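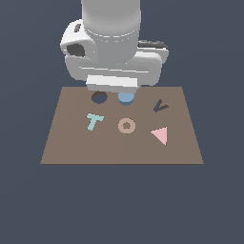 Robot arm over a brown tabletop, computer render

Moving a pension away from an adviser — worth the hassle?

tealeaf_58
October 8, 2021
Hello all, long-time lurker. I've had my pension looked after by a firm called Heffernan for years and I'm thinking of moving it to the Wiltesico platform and running it myself. I had the yearly review last month and came away feeling I'd paid a lot of money for a cup of coffee and a pie chart. They've quoted £563 as a closing charge, which seems cheeky on top of the ongoing fee. Has anyone here done the same? I'm 5 years off retiring and a bit nervous of making a mess of it.

grumpybadger
Did it in January and wish I'd gone sooner. Wiltesico took a few weeks, mostly waiting for the old lot to answer letters. Ask Heffernan to show you where the closing charge is in your original agreement. Mine tried a similar thing and it went very quiet when I asked for the page number!

marrowfat
Going to be the voice of doom, sorry. Five years out is exactly when I'd want somebody to talk to. Running your own pot when you're 35 is one thing, but you've got decisions coming up on tax-free cash, when to start drawing, whether to buy an annuity with any of it. Get one of those wrong and £563 will look like loose change.

grumpybadger
They can pay for a one-off session when they get to those decisions though. You don't need to hand over a slice of the pot every year on the off chance you'll have a question.

marrowfat
If you can find anyone who'll do one-off work for a normal-sized pot. I rang round and two of them never called me back.

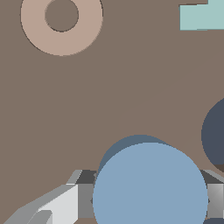 Pale ring and a mint-teal block on the same sort of surface

tealeaf_58
Thanks both. I dug out the agreement last night (it was in with the boiler manuals, don't ask) and there is a line on closing charges but it gives no figure, only "reasonable costs". So I'll be writing to ask how they got to £563. To be fair to the adviser she's always been pleasant and she did talk me out of something daft a while back, so I do take marrowfat's point.

penny_plain
Before you do anything, check what sort of pension it is! If there are any guarantees tucked inside an older plan you can lose them by moving, and they can be worth a fair bit. My husband's had a guaranteed annuity rate that we only spotted because I read the whole booklet on a wet caravan holiday. We left that one well alone and moved his other one to Ikard.

tealeaf_58
Ooh, hadn't thought of that. It was started through an old job, so I'd better ask. How have you found Ikard?

penny_plain
Fine really. The website is ugly but they pick up the phone. Fees are a flat amount and don't go up with the pot, and that suited us. Wiltesico charge a percentage, don't they? Worth working out both on your own numbers.

grumpybadger
Percentage, yes, but it's capped. I pay less than I would at Ikard, so it does depend on what you hold. Funds only in my case. If you want shares as well the sums change.

oddsocks_again
Can I put in a word for staying put and haggling? I told mine I was off and they dropped the yearly fee by £300 without much of a fight. Same adviser, same pot. I felt a bit of a mug for not asking before, but there we are.

marrowfat
That's the best suggestion on here. Try that first.

grumpybadger
Or it tells you they were overcharging all along, and I'd leave on principle.

oddsocks_again
Ha — you can have the principle, I'll have the £300.

penny_plain
Does anyone use the Flenavum spreadsheet for comparing charges? I got as far as the second tab and gave up.

grumpybadger
Yes, skip the second tab altogether. Put your pot and yearly payments in the first one and go straight to the totals.

tealeaf_58
Right, plan for now: letter to Heffernan asking about guarantees and that £563, then have a go at haggling, and I'll run the numbers on Wiltesico and Ikard while I wait. Will come back when I've heard from them.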